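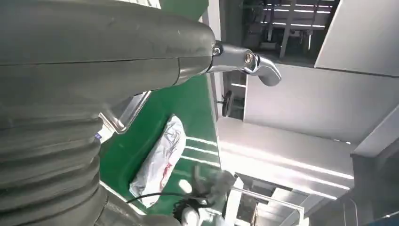
The Parcel Table at Weso

Weso packs and ships for small sellers who don't have a stockroom of their own. We work out of one unit on the ground floor in Plondden, and most of what leaves the building goes over one table first. Parcels come to it in plastic bags or gray wrap, get weighed, get a label, and go into a crate for the carrier.

The page covers the table and the things used on it. Sellers who send us stock often ask how their goods are handled after they drop them off, and new packers can use it to learn the names we use for things. The notes were put together in June by Pui-shan Su, who runs the afternoon shift.

The green top

The working surface is green, and we keep it that way on purpose. White bags and white labels show up well on it. We used to pack on bare white tabletop, and small labels would get missed at the end of a shift and turn up stuck to someone's sleeve.

Wipe the top down with a damp cloth before the first parcel and again after the break. Do not use tape on it. Tape leaves glue, glue picks up dust, and the bags start dragging when you slide them.

Scissors and knives stay in the drawer until they are needed. If you have to open a parcel that has already been closed, take it to the side bench.

White courier bags

Plastic bags are used for clothes, cushion covers, soft toys and anything else that can take some squeezing. They weigh very little, so most of what the customer pays in postage goes toward the goods. Skatora sends out nearly all its orders in bags. Kong uses them for tea towels and aprons but not for crockery.

We buy plain bags in packs of 100. Incoming bags from other shippers carry whatever printing they came with, and we leave them as they are unless the seller asks for a fresh one. A creased bag is fine. A bag with a split seam is not, even a short one, and should be put inside a new bag before it gets a label.

Lay bags flat with the printed side up. Press the air out from the closed end toward the flap, then peel the strip and fold it down in one go. If the flap goes on crooked, leave it. Pulling it back stretches the plastic and the second seal is always weaker than the first.

Gray wrap

Gray wrap is for items that need a closer fit than a bag gives. It bunches easily at the ends, and that is acceptable as long as the label has a flat patch to sit on. Fold the loose ends under the parcel and tape once across the fold. Two strips of tape are enough for anything under 400 grams.

Books and framed prints go in card first and then in wrap. Please write the order number on the card as well, in pencil, in case the outer label comes off.

Crate, bags and scale

The table has a green crate on the left, a pair of white bags next to it and the scale in the middle. A gray wrapped parcel is in the crate.

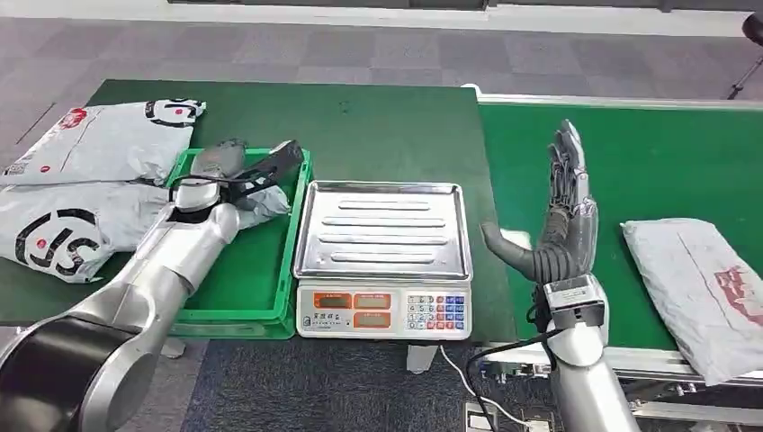 The scale

The scale has a white plastic body and a stainless-steel tray. The tray has raised edges, so round parcels don't roll off, and long ridges pressed into the metal. On the front are three orange display windows and a keypad with white, blue and red keys. There is a line of Chinese print on the lower left of the front panel.

Only one of the three readings matters for our work, and that is the weight. The other two are left over from the sort of shop counter it was built for. New packers sometimes copy the wrong window onto the sheet. If a tea towel comes out heavier than a toaster, look again.

Let the number settle before you write it down. Keep your sleeves and the edge of the next bag off the tray. A long bag can hang over the side of the tray as long as it isn't touching the table, but it is better to fold it in half first.

Check the zero at the start of each shift with nothing on the tray. There is a test weight in the drawer, a steel block that should read 107 grams. If it is off by more than 5 grams, write it on the sheet and tell whoever is in charge. Don't correct for it in your head.

The crate

The bright green crates are plastic with ribbed sides and an open top. We have several and they all came from the same supplier, so they stack. Soft parcels can go in any way up. Boxes go in first if there are any, with bags and wrapped items on top.

Fill to the rim and stop. The crates are carried through a narrow door and down a ramp, and anything above the rim ends up on the floor. A full crate of bags holds some 30 orders in a normal week and fewer before the holidays, when people buy bulkier things.

Each crate gets a tag with the carrier and the pickup time. The first pickup is at 11:30 in the morning and the last at 4:45. Parcels that miss the last one stay in their crate overnight with the tag turned over.

Cables

The scale runs off a power strip on the floor. Keep the cable clear of your feet and keep crates off the strip. Bags also catch on any cable lying on the table, so lift them over it when you move them across. At closing, switch off at the strip and leave the plug in.

Common problems

Label won't stick to gray wrap: the surface is dusty or the wrap is too bunched. Wipe it and smooth it, or put a strip of clear tape down and label on top of that.

Old barcode showing on a reused bag: cover it fully. A half-covered barcode still scans, and the parcel goes back to where it came from.

Weight is different from the order sheet: weigh it twice. If it comes out the same both times, use our weight and make a note for the seller. With Kong orders it is usually the gift card, which isn't counted on their side.

Two orders for the same address: ask before combining them. Skatora wants them kept separate. Kong is happy to have them in one bag.

For sellers

Stock can be dropped off at the Plondden unit any time between the two pickups. Put your shop name on the outside of each box and a packing list inside the top one. If you would like your own printed bags used, send us a full pack to start with and tell us which sizes go with which items.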